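How a Cloth Cleans a Table

Last updated: May

Do you wipe the table after you eat? Maybe you do it very fast, because you want to go out and play. But a cloth is a clever thing, and today we will look at it slowly. We will also learn how to fold it well.

First, what is a cloth made of? If you look very near, you will see many thin threads. They go over and under each other, like the roads in a big city. Between the threads there are tiny empty places. When you put a cloth on a drop of water, the water climbs into these empty places. Grown-ups call this "capillary action." It is a long name, but you can just say that the cloth drinks.
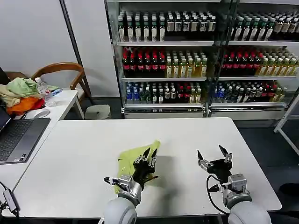
Some tables need to be wiped many times in one day. Think of a table in a snack shop or a school dining room. My friend Mi-kyung Yeo has a small lunch shop named Paucar. She wiped her tables 60 times in one day, and I know this because I asked her to make a mark on paper each time. In the evening her arm was tired!

Drinks are the most difficult for a table. Water only makes it wet, but sweet tea and soda have sugar inside. When the water part goes away into the air, the sugar stays behind. Then your elbow sticks to the table and makes a funny noise. Dry sugar does not go into a dry cloth. It must first melt into water again, so you need a cloth that is a little wet.

How wet is a little wet? Put the cloth under the tap, then twist it with two hands above the sink. Twist until the drops stop falling. If it still drips, it leaves a small lake on the table, and you have to do the work again.

Now the folding. A cloth in a messy ball touches the table only with its bumps. A flat cloth touches with its whole face, and it picks up much more. Try it like this:

Put the cloth on the table and open it.
Pull the corners softly until the big wrinkles go away.
Fold it in half, and press with your hand.
Fold it in half one more time.

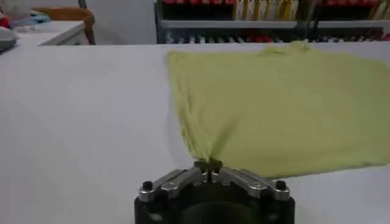 Thin cloth is harder to fold than thick cloth. When you pinch it in one place and pull, wrinkles run out from your fingers like the lines of the sun. So hold it at two corners that are far from each other. If your arms are short, ask a friend to take the other side. Ro-un Jang and Ye-seo Son, who are both in my reading class, fold big towels in this way, and they walk toward each other as in a dance.

After two folds, your cloth has four layers. Wipe with one side, then turn it over. When both sides are dirty, open it and fold it again so that a clean part comes outside. Can you find out how many clean faces one cloth can give you? Draw a small number on each part of an old paper napkin and fold it the same way.

Begin at the far end of the table and wipe toward yourself. The crumbs will come to you, and you can catch them in your other hand. Wash the cloth when you finish, and hang it open where the air can reach it. A wet cloth in a ball dries slowly, and after one night it can have a bad smell.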